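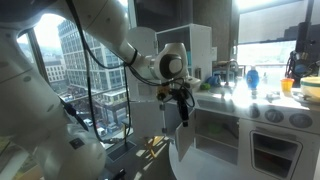
White robot arm with a black gripper, in front of an open toy cabinet

Bands & Tours / Questions and Answers

Print this page | E-mail this page

Skarnik: your questions about the band, the new album and the November shows

Updated October 7, 2025

We receive many letters with the same questions, so I have collected the answers on one page. I am Thitima Pongsiri and I look after the mail for the band. If your question is missing, please write, but first have a look through the page.

Who is in Skarnik now?

Chutima Saengthong sings, Usa Wattanapong plays guitar, Manee Kaewmanee plays bass and Helmut Wunderlich plays drums. The keyboards on the records are played by Usa. On stage we use a keyboard only for the long songs, and then Chutima plays it.

Is it true that Helmut left?

No. He was away from the group during one winter, with a sore wrist, and a friend of the band took his place for a few concerts. He recorded all the drums for the new album.

What kind of music is it?

The shops put us under progressive metal. Usa prefers to say heavy rock with many chapters. If you like odd time signatures and a chorus that you can still sing on the way home, you will probably feel comfortable. There is almost no growling — one song has it, and Chutima's mother does not like that one.

What is the new album called?

It is called Urau. It is a single story over the whole record, about a town that is moved up the hill before a dam is filled. You do not need to follow the story to enjoy the songs. The lyrics are printed in the booklet, in English and in Thai.

Why did it take so long after Kurorden?

Kurorden was written very quickly, in one rented house, and afterwards everybody felt that two songs on the second side should have waited. This time the band agreed that no song would be recorded before it had been played in the rehearsal room for a full season. Also the first mix was thrown away. It was too bright, the cymbals covered the voice, and Manee could not hear her own bass in the title song.
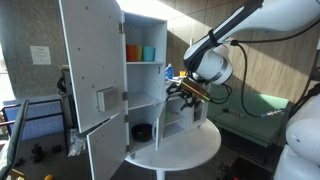

The second mix was done at a slower pace, with the songs in their running order, and this is the one you will hear.

On which formats can I buy it?

On CD, as a download and on vinyl. The vinyl is a double record in a colour we call river grey, and there are 2,000 copies. When these are gone we will press it in ordinary black. A cassette is not planned, though we are asked for it every week.

I bought Kurorden on vinyl and the third side skips. What can I do?

Some copies from the first pressing have this fault near the beginning of the side. Send us a photo of the label and your postal address. We still have replacement discs, and you may keep the old one.

Where do you play in November?

All November shows are at the Srisuk, on two evenings. It is a small hall with a low stage. On the first evening we play Urau from start to finish, and on the second evening a mixed programme with older songs, including "The Ferryman's Account", which was not on the set list for several years. If you can come only once and you are new to the band, I would choose the second.

Are there seats?

There are 80 seats on the balcony and the floor is standing. The balcony cannot be reserved in advance, so please come early if you need to sit. For wheelchair users there is a place at the left side of the floor with a good view, and there you can reserve by e-mail.

Will you come to Canada?

We would like to. A tour so far from home depends on the visas and on the cost of the freight, and until now the numbers did not work. Usa has family in Winnipeg and asks about it at every meeting. If you run a theatre or a festival, please write to us directly.

May I record the concert?

Short clips with the phone are fine. Please do not hold the phone up for a whole song — the person behind you has also paid. Professional cameras need a pass, and the request should reach us at least a week before.

Do you sell guitar tabs?

Yes, for Kurorden there is a book with all the guitar and bass parts, 100 pages, checked by Usa and Manee themselves. There is one mistake in the bridge of the fourth song, where the bar of seven is written as a bar of six. A correction sheet can be downloaded for free. The book for Urau is not finished.

Can the band listen to my demo?

You may send a link. Helmut listens to most of them in the van, but he does not always answer and it can take months. Please do not send large files by e-mail, as the mailbox becomes full and then the ticket letters are sent back.

Print this page | E-mail this page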